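Table-top arm safety: how to run a checkout before you let the hand move

Posted July 26, 2018

Quick one. We keep getting asked how we do the pre-run check at the Siketwood bench, so here are the steps more or less as they hang on the wall. Works for one arm with a multi-finger hand, bolted next to a normal table. Bigger cells need a proper risk assessment and a fence, go read your standard.

Allow 13 minutes the first time. Gets faster.

What you need

Robot manual, the actual one for your model
E-stop that's wired in and tested this week
Log sheet (ours is the Darkard form, any form will do)
A second person within shouting distance

Step 1. Clear the reach

Work out how far the fingertips go with the arm straight. Add a hand's width. Anything inside that line is either part of the task or it leaves. Cups, phones, screwdrivers, all of it. Stuff you need later, tape and so on, goes way out to the side.

Don't trust the software limits for this. They get reset more often than people admit.

Step 2. Press the E-stop

Before anything else moves. Press, check that drive power drops, release, reset. Write it down. If the reset brings the arm back under power all by itself, stop and fix that first — it should need a separate action to start.

Then find out what your arm does without power. Some have brakes, some just sag. Keep your forearm out from under it until you know wich.

Step 3. Check the cables

Follow every cable with your eyes from the wrist back to the base. You want enough slack for the full wrist turn, no tight bends at the joints, nothing that can hook a table corner. A cable that stands away from the forearm is ok if it has room on that side. Turn the wrist slowly both ways with the speed at 9 percent and watch the cable, not the hand.

Frayed jacket = no run. Tag it.

Step 4. Park the hand closed

Fingers curled in, low over the table, nothing in the grip. Open fingers catch on sleeves and they're the expensive bit. Thumb is the one that sticks out so look at it twice. On ours the thumb still points forward with the rest of the fingers shut, and we count that as parked.

Green light on the hand is not permission to reach in. Look up what the colors mean for your unit and tape the list where people stand.

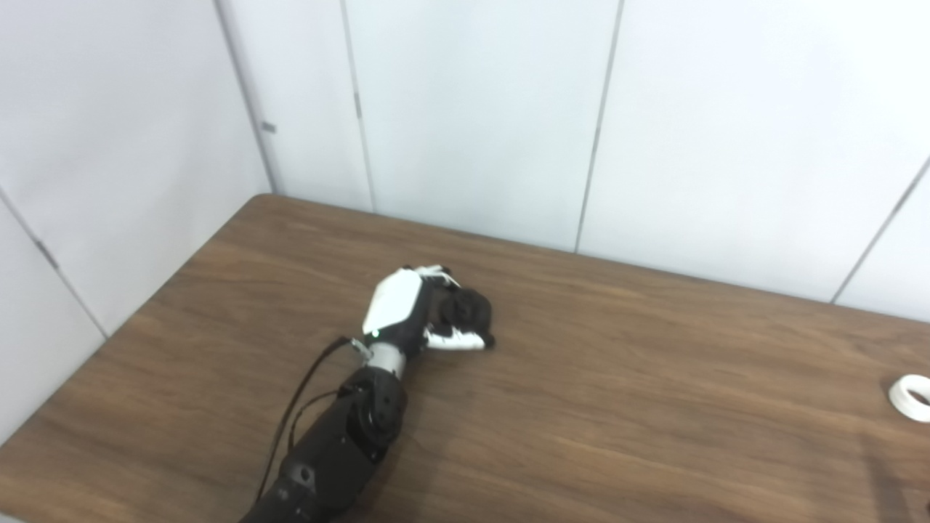
Step 5. First motion, slow

One joint at a time, hold-to-run, hand on the E-stop. No program yet. Listen for grinding. Go up from the table before you go sideways, a knuckle dragged over the tabletop can be a repair order.

Step 6. Run the program at reduced speed

Whole thing, start to finish, no parts. Then again with parts. Only go to 100 percent after both are clean and signed. We skipped this on the Oltolska job in June and bent a finger joint, so now we dont skip it.

Step 7. Log it

Date, initials, program version, anything odd. Hollmann cell uses the same sheet so keep the handwriting readable please.

When to redo the lot

New gripper or finger. Moved table. Any firmware update. Anybody touched the cables — yes even just to tidy them. After a collision, start at step 2 and do step 3 with the power off.

Spare sheets are in the folder by the door, form 1148.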